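Counting the Anniversary Books

The standard list of church anniversary booklets for our part of the state is called Gwilliam, after the library that first put it out, and it says there are 1,126 of them. I have seen that number in two dissertations, a grant application and the front matter of a county history. I have never met anyone who checked it, so when I heard that a retired cataloger in Sirkotville was going through the list entry by entry, I wrote and asked to come over. She agreed on the condition that I leave her name out. "I still have to ask these churches for favors," she said.

We talked at her dining table for most of an afternoon in April. She had Gwilliam in front of her in its third printing, the one with the green cover, interleaved with so many slips that it no longer closed.

I started with the number. Did she believe it?

"No. I believe 603, and that's only what I've had in my hands. The rest I have opinions about."

She has been at it for six years. The rule she set herself was simple enough: if she has not held a copy and turned the pages, it does not get a check mark. Photocopies count if the title page is there. A description over the phone does not, though she admits she gave in once on that, for a Lutheran congregation whose only copy was sealed in a cornerstone. I asked whether that one was among the 603. She looked through her slips for a while and said it was, and that she should probably take it out.

For readers who haven't dealt with these things, an anniversary booklet is what a congregation prints when it reaches fifty years, or seventy-five, or a hundred. There is a picture of the building, a list of pastors, a page on the women's society, a page on the new furnace. Historians love them because they are often the only narrative source for a small congregation. I've used them myself, and been burned. I once followed a founding date through three successive booklets from the same church and found that it moved back nine years without anybody offering a reason.

"Nine is modest," she said. "There's a fellowship out past the grain elevator that got older by twenty. They merged with another group and took over their date. It's the better date, it lets you have your centennial sooner."

I asked her what was wrong with Gwilliam, and she said I should be careful, that the first compilers did decent work with what they had. They sent out a questionnaire. Congregations filled it in and mailed it back, and whatever they wrote went on a card. The question on the form was something like "Has your church published a history?" and a lot of secretaries answered yes when what they had was a typed program from a Sunday service with half a page of history on the back.

"So that's an entry. Then five years later a different secretary fills in the follow-up form and gives it a slightly different title, and that's another entry. Same half page."

By her reckoning nearly 200 of the entries are ghosts of one kind or another: duplicates, programs, books that were planned and never printed, and in one case a cookbook. I pressed her on this, because "nearly 200" seemed to me the same sort of number as the one she was complaining about. How did she know a thing had never been printed? Not finding a copy isn't proof.

"It isn't," she said. "I've got two piles. One is where the church minutes say they voted not to go ahead, or the money went to the roof. I'm comfortable with those. The other pile is where I've asked everybody I can think of and come up dry."

And how were the piles divided? She didn't want to say until she had gone through them again. I respect that, but I'd be happier if the estimate had stayed home with the piles.

We moved on to printers, which is where I think her work is strongest. Anyone who reads enough of these booklets notices that they start to sound alike. I had always put it down to the genre. Pious people writing about pious people will use the same phrases. She has a different explanation, and it has a name, Garno, a job printing firm that operated in three towns and did a steady trade in church work.

"Garno had a kit," she said. "You'd pay for so many copies and they'd send you a folder. It had a sample foreword. It had a sample chapter called The Early Years with blanks in it. Fill in the name of the creek."

She laid out two booklets, one Methodist and one Mennonite, from towns thirty miles apart. The paragraph on the hardships of the first winter was the same in both, down to a family that shared its last sack of meal with the others. In one the family is named. In the other it's "a family of this community." She has found that sack of meal in eleven booklets so far. I know of at least one published article that treats it as local oral tradition, and I'm relieved to say I didn't write it.

How much of the rest is boilerplate? She said she couldn't tell me. She has only one copy of the Garno folder, with the middle section missing, and she works out the remainder by comparison. It's a slow business and there is a danger in it, as I told her. Once you are looking for copied text you start to see it everywhere. Plenty of congregations did have a hard first winter.

"Sure they did. I don't say it didn't happen. I say that paragraph isn't evidence."

I then brought up Voreson. Most people under fifty who use this material don't open Gwilliam at all. They go to the Voreson database, which has scanned a large share of the booklets and lets you search the text. The welcome page describes it as comprehensive. I use it weekly and I've always wondered what they meant by the word.

She laughed at that for some time. "They took Gwilliam and typed it in. So it's comprehensive of Gwilliam. Ghosts and all. The cookbook's in there."

What bothers her more is the reverse problem, books that exist and appear in neither place. She has turned up 8 so far, mostly from Black congregations in the river towns and from two Spanish-speaking ones that, as far as she can see, were never sent the questionnaire. I said eight didn't sound like many for six years.

"I wasn't looking for them. I was checking a list. You check a list, you find what's on the list or you find it's missing. Those eight fell on me." Somebody ought to go and look properly, she said, and it shouldn't be her, as she doesn't read Spanish and her car is no good on the river road.

That seemed to me the most important thing she said all afternoon, and I'm not sure she thought so. A correction of Gwilliam that removes two hundred false entries and adds eight true ones will look like a smaller, cleaner Gwilliam. It will have the same hole in it. People will cite the new number with more confidence than they did the old one, on the grounds that somebody checked.

She took the point, up to a point. "I'll put it in the introduction," she said. I asked who reads introductions. "You do."

On the scans themselves she was kinder than I expected. The text search is good for surnames in the later booklets, and poor for anything set in the old German type. Page images are generally sharp. But the scanning crews skipped covers if they were blank on the inside, and the inside of the cover is exactly where people pasted things: a clipping, a list of corrections, a note saying that the date on page four is wrong. One copy she showed me had three such notes in three hands, each correcting the one before it. None of that is in Voreson. The entry gives the date on page four.

I asked when the revised list would be out and she wouldn't be drawn. There's no publisher. A college library has said it would host the files, which she regards as a polite way to make them disappear. She'd like paper. She would like every entry to say where the copy was seen and in what year, so that the next person can go and see whether it's still there, and she'd like the unverified entries left in, in smaller type, with a mark. I argued for cutting them. We didn't settle it.

Before I went, she let me pick an entry at random and try her. I opened the green book somewhere in the middle and read out a diamond jubilee booklet from a Reformed church. She found the slip in less than a minute. Seen, forty pages, staples rusted, lacks the back cover, pastor's list wrong from the fourth name on. I wrote to the church the following week to ask about it. They say they have never published a history.

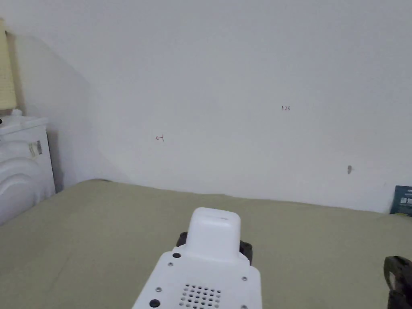
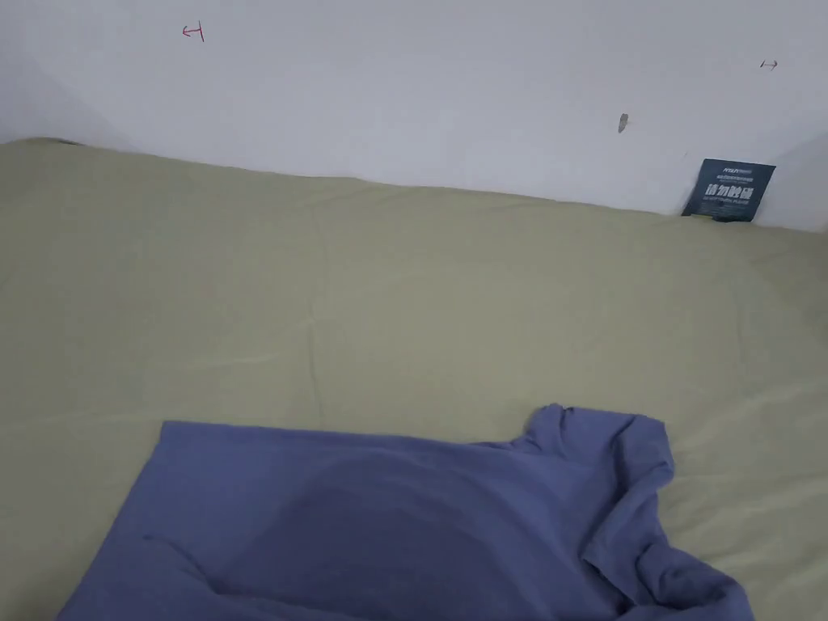
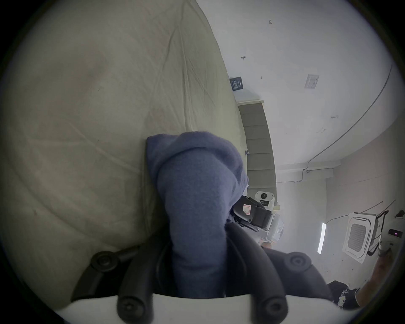
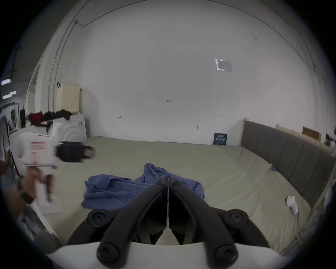 The bed in four views. The drone is in the first, the T-shirt in the second.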